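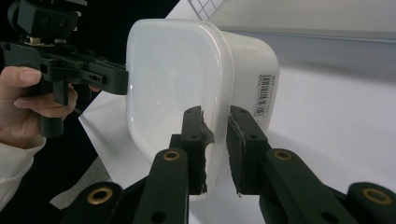

# Pasura food storage containers

Pasura is the container line we sell the most of at Idell, and the one I reach for at home when there's half a pot of soup left and the fridge is already full. It comes in two styles. One is milky white, the other is clear with a bright green lid. Both have the same soft corners, and both are the kind of box you stop thinking about after a week because it just does its job!

This page covers sizes, what fits in them, how to look after them and how to order. If you already know what you want, skip down to the order codes.

## The white style

The white containers are polypropylene, glossy on the outside and slightly see-through when you hold one up to a window. You can't read a newspaper through them, but you can tell a full one from an empty one without opening it. I like that more than I expected to. It keeps the shelf looking calm, and leftovers don't stare at you.

The bottom has a raised rim running around it, so the box stands on its edge instead of flat on its base. It's easy to hook a fingertip under when you're lifting a full one off a low shelf.
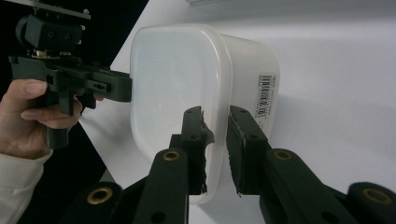 *White style, lying on its side, barcode label on the side wall.*

The barcode label is on the side wall. Peel it from a corner, slowly, before the first wash. If you wait until after, it goes soft and comes away in bits — a drop of cooking oil and a soft cloth will take care of whatever stays behind.

What people use the white ones for, going by the notes they send us:

- rice, cooked and portioned for the freezer
- cut fruit
- bread dough on its slow overnight rise (leave the lid resting on top, not pressed down)
- dog food, more often than you'd think
- buttons, screws, and at least one very large collection of rubber bands

The white plastic will pick up color from tomato sauce and curry. It's the same with nearly every box of this kind. Rinse with cold water first, then wash warm, and set it in the sun for an afternoon. Most of the orange goes. If you cook a lot of red sauce, keep one box just for that and let it turn whatever color it likes.

## The clear style with the green lid

Same idea, very different mood. The walls are completely clear and the lid is a bright lime green that you can partly see through, with a thicker rim where the color gets deeper. It's the cheerful one. I've had mine in the fridge door side by side with jars and bottles and it's always the first thing I spot.
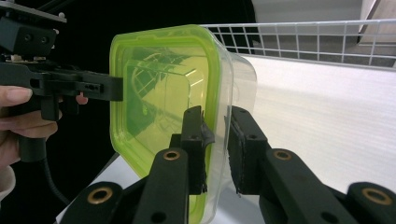

*Clear style with lime-green lid.*

Clear walls make this the better choice for anything you want to keep an eye on: salad leaves, berries, fresh herbs stood up in a little water. It's also the one to take to work. The lid presses on all the way around, so go along each side with your thumb and then give the corners a second push. The corners are where people miss.

The clear plastic is a bit stiffer than the white. It feels lovely and solid in the hand, but it doesn't like being dropped when it's frozen. For the deep freeze I'd go with white every time.

Please don't pour boiling soup straight into the clear style. Give it a few minutes in the pot first.

## Sizes and order codes

| Code | Style | Length | Outside height | Pack |
|---|---|---|---|---|
| PW-104 | White | 104 mm | 60 mm | 6 |
| PW-113 | White | 113 mm | 60 mm | 6 |
| PC-104 | Clear, green lid | 104 mm | 60 mm | 6 |
| PC-113 | Clear, green lid | 113 mm | 60 mm | 6 |

The Hirose shelf insert holds 11 of the 104 mm boxes in two rows, if you're using one. The 113 mm boxes fit too, but you lose the front edge and the door may touch. Measure first.

Lids go with their own size only. A 104 lid will sit on a 113 box and look almost right, and then you'll find out about it in your bag.

## Care

- Top rack of the dishwasher for both styles, lids flat.
- Microwave: white style only, lid off or resting loose.
- Freezer: white style. Leave a finger's width at the top for soups and sauces.
- No oven, no stovetop, no broiler.
- Store with lids off. A closed box that isn't fully dry will smell by the weekend.
- Skip the scouring pad. It takes the shine off and the scratches hold stains.

If a box does pick up a smell (onion is the usual one), fill it with warm water and a spoon of baking soda and leave it overnight. Rinse and air dry. Twice will do it for even a stubborn one.

## Notes from the test kitchen

Shinji Oda has been using both styles since June for the lunch prep at our Veltuvura store, and his favorite is the PW-113. He cooks rice in the morning, fills a row of them while it's still steaming, lets them cool with the lids off and then stacks them. He also writes on the white ones with a grease pencil — dish on the end, date on the side — and it wipes off with a dry paper towel. I've copied that at home and my freezer has never been so well organized. No more mystery blocks!

His one complaint is that the green lids get borrowed. He started the summer with a full pack and is now down a few, so we're looking into selling lids on their own.

## Ordering

Both styles are on the shelf in the Veltuvura store and can be ordered by code at the counter. Packs are one style and one size. If you'd like to mix, ask, and we'll open a couple of packs for you when stock allows. Unwashed boxes can come back with the label still on.

Page updated 27 September 2023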